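Lerkow Health / News / Press releases

Our hearing check van is going back on the road, and this time it's staying out

12 March 2026

Hello from Flosorley! I'm Piyumi Dewan and I look after the outreach side at Lerkow Health, so I get to write the cheerful press releases. This one is very cheerful. From next month our free hearing check van will be out all year round, with stops in 12 towns and villages between Flosorley and Olden, and anyone over 18 can climb in and have their ears tested without an appointment or a letter from the doctor.

Some of you will remember the trial we ran last December. We picked the worst possible weather for it (I still have the wellies in my car) and I was fairly sure we'd spend the fortnight drinking tea by ourselves. Instead we tested 154 people. Quite a few had been turning the telly up for years and blaming the actors for mumbling. One gentleman told me he'd come in to get out of the sleet and left with a referral to the clinic.

The check itself is quick. You sit in the little booth at the back of the van, put on a pair of headphones and press a button whenever you hear a beep. Sølve Fagerlund, our lead audiologist, goes through the results with you straight afterwards and prints them out so you can take them home. If there's only wax in the way he'll tell you so, and he'll tell you what to do about it – please, please don't go at it with a cotton bud in the meantime.

I asked Sølve for something I could quote and he gave me this: "People get their eyes tested every couple of years and think nothing of it. With ears they wait until the family is fed up. I'd like to see them a lot sooner than that."

We'll have two vans' worth of staff by the summer but just the one van, so the crews will swap over. Ayuba Gyamfi is joining us from the clinic in Olden, where he has been fitting hearing aids for longer than he'll let me print, and Ánh Kim moves across from our reception team to run the bookings for follow-up visits. If you ring us after a check, it'll most likely be Ánh who picks up. She's also the person to speak to if you need the ramp put down or want someone to sit in with you.

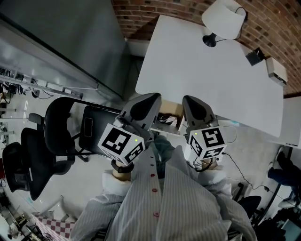 Money, then, as I know I'll be asked. The checks are free and will stay free. The running costs are being met by Lerkow Health together with the Đồng Fund, which paid for the new booth as well, and I can't thank them enough. Kha Lâm from the fund came out with us on one of the December stops and ended up handing out leaflets in the car park for most of the afternoon.

"I had my own ears done while I was there," Kha said. "It took less time than buying a coffee, and now I'm nagging my brothers to go."

The full list of stops will be up on our website shortly and we'll send it to libraries, chemists and parish noticeboards too. The van will be open from ten until four at each one, with a break at lunch. Do bring your glasses if you use them for reading, and if you already wear a hearing aid, bring that along and Ayuba will give it a clean.

Reporters are very welcome to come and have a go in the booth. We can manage roughly 100 checks a week once we're up to speed, so there's room for you as well. Drop a line to the outreach desk at Lerkow Health and I'll find you a slot, or just turn up and ask for Piyumi.

Notes for editors: Lerkow Health runs community clinics in Flosorley and Olden. Photographs of the van and interviews with Sølve Fagerlund are available on request.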